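4. Where the clothes come to rest

I said in the introduction that I came to this work through my own bedroom chair, and I'm going to lean on that chair a bit more before I get to the households. Mine holds clothes that are too clean to wash and too worn to go back in the wardrobe. I've had it (or one like it) since I was a student, and until we started Ratia I thought of it as a private failing. My mother certainly did. What I found when I began talking to people for the project was that nearly everyone had a version of it, and that most of them had a name for it, and that they were quite happy to show me theirs once I'd owned up to mine.

So this section is about surfaces. Section 3 dealt with the laundry itself, meaning what gets washed and how often, and I'm leaving that behind now except where I need it. I want to look at the time a garment spends between being taken off and being dealt with, and at the soft, flat, sittable things it spends that time on. Earlier writing on domestic tidying tends to go from body to basket to machine to cupboard as if those were the only stops. In our nineteen households the basket was often the third or fourth stop, and in some it was skipped altogether.

4.1 What counts as a resting surface

We argued over this one for weeks. Irena Laskowska, who did the Villalba visits, wanted to include floors. I didn't, at first, on the grounds that people talked about floors quite differently: clothes on the floor were "dropped" or "left", while clothes on a chair or a bench were "put". She was right to push, though, and in the end we kept floors in the diaries but took them out of the main comparison. What follows covers beds, chairs, benches, sofa arms, window seats, padded stools and the odd ironing board that never seems to get folded away.

Upholstery turned out to matter more than I'd expected. People will put clothes on a hard chair, of course, but they hang them over the back of it. A padded seat invites you to lay things down on the flat part. One man in Sternton had a wooden chair and a cushioned bench side by side in his bedroom and used them in exactly this way, shirts over the chair back and everything else on the bench, and he hadn't noticed until I asked him about it. (He then moved the bench, which rather spoiled my second visit, but it was his bench.)

The colour of the surface came up too, mostly as a matter of spotting things. Pale fabric shows you what's on it. Several people told us they "couldn't find anything" on a dark bedspread, and a woman in Villalba had bought a light throw for the purpose, which I thought was a very sensible thing to do.

4.2 Crumpled, spread and the stuff in between

The diaries asked people to write down how a garment was lying, in any words they liked. I'm so glad we didn't give them a list! We got "in a heap", "sort of flat", "chucked", "laid out nice", "in a ball" and my favourite, "having a lie down". After a lot of shuffling slips of paper around on the office floor, we settled on two loose groups, bunched and spread, with a soggy middle that we argued about case by case. By the time we closed the books on 5 February 2021 we had 300 diary entries with enough detail to be sorted this way.

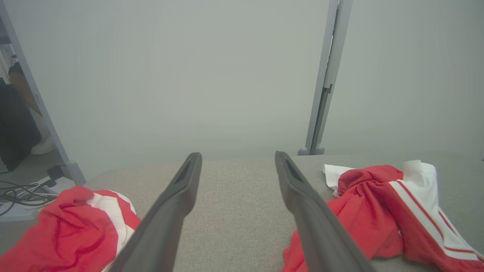 Sportswear gave us the most trouble of anything in the sorting, and I'd like to spend a little while on it. It's light, it's slippery, it doesn't hold a crease in the way a cotton shirt does, and people's feelings about when it needs washing are all over the place. It also tends to come in matching colours, so that a top and whatever goes with it can look like one pile from the doorway. Figure 2 is the case I go back to when I'm explaining the problem to students: two red and white garments on the same light grey woven surface, the one on the left bunched into loose folds and the one on the right, which looks like a track jacket, larger and much more spread out. Same colours, same surface, and I'd still code them differently. The thin stripes on the right-hand one help, because you can follow them down across the fabric and get some idea of how the thing is lying. On the left all I've got is a white panel or stripe where the cloth folds over, and I couldn't tell you from that which way up it is.

That last point became a working rule. If you could follow a seam, a stripe or a hem for most of its length, the garment was spread. If the line kept diving into a fold and coming out somewhere unexpected, it was bunched. It isn't elegant, and plain garments with no lines on them were always going to be harder, but Irena and I agreed far more often once we'd started using it. Before that we'd been going on a general feeling of mess, and her general feeling of mess is a good deal stricter than mine.

4.3 Does a spread garment get picked up again sooner?

I was convinced it would. My thinking was that laying something out flat is a small promise to yourself: I'll wear this again, I'll put this away, I haven't given up on it. A bunched garment, I reckoned, was already halfway to the wash in its owner's mind.

The diaries back this up for outer layers. Jackets, cardigans and zip-up tops that were spread out mostly went back on somebody, often the next morning, and the bunched ones hung about. For T-shirts and leggings I can't see any pattern worth reporting. They moved when someone needed the seat. This was a bit of a blow, as I'd drafted a rather grand paragraph about intention that I've since had to delete.

Where two garments lay together, things got more interesting. People hardly ever dealt with one and left the other. If the jacket went, whatever was beside it went too, even if it ended up somewhere quite different (jacket on the hook, top in the wash). Matching things seemed especially prone to this. A teenager in Sternton wrote that she "couldn't just take half the kit", and her father, on the facing page, wrote that he wished she'd take any of it. I've come to think of a resting surface as being cleared in goes, where one useful garment sets off the whole lot.

There's a wrinkle here to do with edges. Clothes hanging over the side of a bench or bed were mentioned in the diaries as bothersome in a way that clothes sitting squarely on top weren't. "It was falling off so I dealt with it" appears, in one form or another, in diaries from both towns. I didn't ask about edges at all in the first round of interviews and I wish I had. We added a question for the second round, in December, by which point five households had dropped out, so please treat this as a hint and not much more.

4.4 What people bought to fix it

A fair few households had tried to solve the problem by buying something. The Selteo rail, a low hanging rail with a shelf along the bottom, turned up more than once, and the people who had one were very fond of it. They'd bought it to replace the chair. In each case the chair was still there, still covered, and the rail had become the place for things that were properly clean and waiting for tomorrow. Nobody seemed cross about this. One couple described the rail as "the chair's posh friend".

Hooks did better, at least for the outer layers. A hook behind the door takes a jacket in one movement and you don't have to decide anything. But a hook won't take a vest or a pair of shorts with any dignity, and those went on drifting towards the nearest cushion as before. I tried putting up two hooks at home over the winter and can report the same result, with the added discovery that my dressing gown needs a hook to itself.

The households that said they were happiest with their arrangements had mostly stopped trying to get rid of the surface and had given it a rule of some sort. Only things for tomorrow. Nothing that's been to the gym. Clear it when you change the bed. The rules weren't kept very strictly, and the diaries show plenty of gym clothes in places where gym clothes were supposedly banned, but people liked having them and could tell me straight off what they were. I take up the question of who makes these rules, and who ends up doing the clearing, in Section 5.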